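The Pratau desk cover came in a cardboard tube, rolled face out, with a paper band around it and a folded sheet of instructions in four languages. I bought the stone pattern in gray. It also comes in a cream version and a plain black one. I paid 84 dollars for the large size, and shipping was included.

I wanted it for a work table that had been painted twice and was starting to chip. A new top would have cost more than the table did. Paint was out because I had already done that and it was the paint that was chipping.

## Putting it on

The film is thicker than shelf liner and thinner than floor vinyl. The backing peels off in one long sheet. The instructions say to leave the film flat overnight before you start, with the pattern side down, and I did that with a few books on the corners. It still wanted to curl at one end the next morning.

I sanded the old paint with 80 grit, wiped it down, and let it dry. Then I peeled back a strip of the backing along the short edge, lined it up, pressed it down and worked across with the plastic squeegee that comes in the tube. The squeegee is too small. I switched to a wider one from Mavis that I had left over from a window job, and the rest went a lot faster.

The adhesive gives you a short time to lift and reset. I lifted the first corner twice without any trouble. Near the far end I had to lift a larger section, and there the film stretched slightly. It isn't enough to distort the pattern, but the edge needed an extra trim.

Total time was one Saturday morning, not counting the sanding. A second person would help with the backing. I did it alone and kept stepping on it.

## How it looks

The pattern is gray with white veining. The veins are irregular and don't run in one direction, so the surface doesn't look striped, which was my complaint about the Vitorance film I had on a kitchen shelf a few years ago. Up close you can tell it is a print. From a standing position I stop noticing.

The repeat is long enough that I had to go looking for it. I found one vein with a hook in it and then found the same hook again farther down. On a small desk you might never get a second one.

I have it between pale gray panels on the left, right and back, and the two grays get along fine. The film is the busier of the two. If your walls already have a pattern I would look at the plain black.
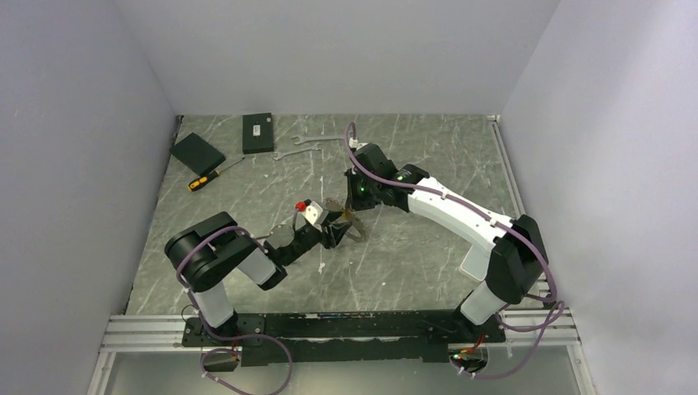 Wissam Twal

After some 20 weeks of use, the surface has held up better than I expected. Small parts get dragged over it every day and I don't see lines from them. There is one scratch, from a utility knife, and that was my fault. It went through the print and shows as a thin pale mark. The instructions tell you not to cut on it. I now keep a scrap of board on the shelf underneath for cutting.

Coffee wipes off. Pencil wipes off with a damp cloth. Permanent marker left a faint shadow that I could not get out with dish soap, and rubbing alcohol took the shadow off but dulled the finish in that spot. Test it somewhere out of sight first if you plan to use anything stronger than soap.

The finish is closer to satin than matte. Under my overhead light there is some glare if I sit low, and none if I stand. A lamp placed off to the side fixes it.

Small gray parts are hard to find on it. I dropped a washer last week and looked at it for a good while before I saw it. Anything brightly colored is easy to find — I have started keeping the small hardware in a yellow tray for that reason.

## Edges

This is the weak point. The film turns down over a square edge well enough, but on the front, where my sleeves rub, it began to lift in the second month. I warmed it with a hair dryer, pressed it back, and ran a bead of clear glue under it. It has stayed down since then. Moussa sells a thin edge strip that would cover the seam. I haven't tried it.

Inside corners are fine if you leave a small gap. I cut mine too tight at the back left and had to trim it in place with a fresh blade.

## Would I buy it again

Yes, for a table that gets light work. For a bench with a vise on it, or anywhere you set down hot pans, no. The sheet that came with it says to keep heat away and I haven't tested that.

I have a strip left over as long as my arm. It is back in the tube in the closet, for patches.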